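Bririk publishes keg return study for small cider and low-alcohol drinks producers

For immediate release

Bririk, the drinks trade research firm, has published the results of a study into how long refillable steel kegs stay away from the producers that fill them. The study covers 35 producers of cider, perry and low-alcohol drinks, all of which sell most of their draught output through pubs, clubs and event caterers. It follows kegs from filling to the point at which they are scanned back in at the producer's yard.

The work was carried out with the keg hire company Forkent, which supplied scanning records, and the software firm Traltau, which matched those records to delivery notes. Engström, a maker of keg valves, lent test equipment for the part of the study dealing with condition on return.
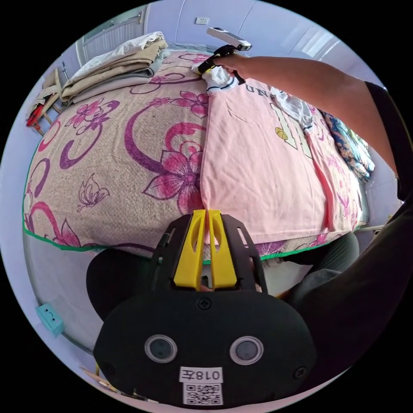

A pink T-shirt laid out on a flowered bedspread.

The main measure used in the report is cycle time, defined as the number of days between one filling and the next. The median cycle time across all participating producers was 60 days. Time spent full in the producer's own store was a small part of this. The longest stage in most records was the period between the keg being emptied at the customer's premises and its collection.

Kegs sent to event caterers were the slowest to come back. Event orders tend to be placed with a margin for busy trading, and part-used kegs are often moved to a second site before they are released. In several cases the second site did not appear on any delivery note, and the keg was recorded as missing until it was scanned at the yard.

Kegs sent to pubs on a regular delivery round came back faster, with less variation between customers. Where the same vehicle delivered full kegs and collected empties, few kegs missed more than one round. Where collection was booked separately, a missed booking commonly led to a second and third missed booking for the same keg.

The loss rate over the study period was 11 per cent. A keg was counted as lost if it had not been scanned by the close of records in May and the customer could not confirm that it was on site. Kegs returned after that point have been left in the loss figure so that all producers are treated alike. The report gives the rate both with and without event trade, and advises readers to use the second figure when comparing producers of different types.

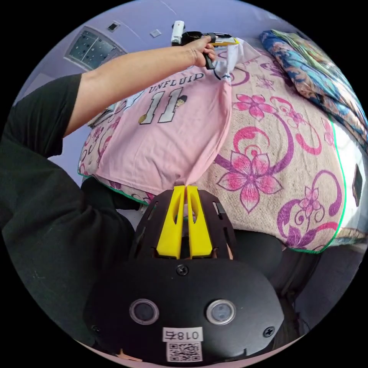

Fionnuala Madigan
Technical Editor, Bririk

Condition on return was checked at four yards. Each keg was inspected for dents to the chime, damage to the valve and residual pressure. The commonest fault was a worn valve seal, which accounted for more rejected kegs than all other faults together. Seal wear was linked to the number of fills and showed no clear link to cycle time. Chime damage was more frequent on kegs collected by general hauliers than on those collected by drinks distributors.

The report also looks at what slow return costs a small producer. A firm with a cycle time of 100 days needs many more kegs to sell the same volume than one working at the median, and must either buy or hire the difference. The costing model published with the report lets a producer enter its own weekly draught volume, keg size and hire charge. It does not include the cost of cleaning or the value of any unsold drink left in returned kegs, as the records on these points were incomplete.

"Producers generally know what they have filled and what they have invoiced," said Brendan Rafferty, head of supply research at Bririk. "The records are weakest between the customer's cellar and the yard gate. Most of the delay we measured sits in that part of the cycle."

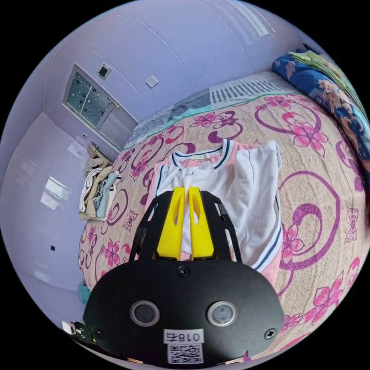 Keg marking was examined as a separate question. Producers using hired kegs often share a pool with others, and an empty in a crowded cellar may carry the marks of the hirer, the filler and a previous filler. Neck collars in a single colour were frequently mixed up, particularly in poor light and where two producers had chosen similar shades. Two-tone banding performed better in sorting trials. The principle is the same as on the white top shown here, where the navy-and-white striped collar stands out plainly against the pink clothing underneath. The report recommends a banded collar in two strongly contrasting colours, with the producer's name printed on the light band and a scannable code on the body of the keg.

Ruairí Mac Suibhne, operations manager at Forkent, said: "We have accepted the recommendation on banded collars for new hire contracts. Existing customers can keep their current collars until stocks are used up. Scanning at collection will become a standard term, and drivers will be able to log a keg whose code cannot be read."

Traltau has released the matching rules used in the study so that producers can apply them to their own delivery data. The rules require a keg number, a customer reference and a date of movement. Records lacking any of these were set aside, and the number set aside is stated for each producer in the annex.

A second phase will test combined delivery and collection rounds in rural areas. Producers wishing to take part should be able to provide a full year of filling records.

Notes to editors

The study covers refillable steel kegs only. Casks, one-way plastic kegs and bag-in-box containers are excluded.

Participating producers are identified in the report by letter. Individual results have been shared with the producer concerned and will not be released.

Malachy Ní Bhriain led the data analysis. Yard inspections were supervised by Rónán Rafferty.

The report, annex and costing model are available on request from the Bririk press office.

ENDS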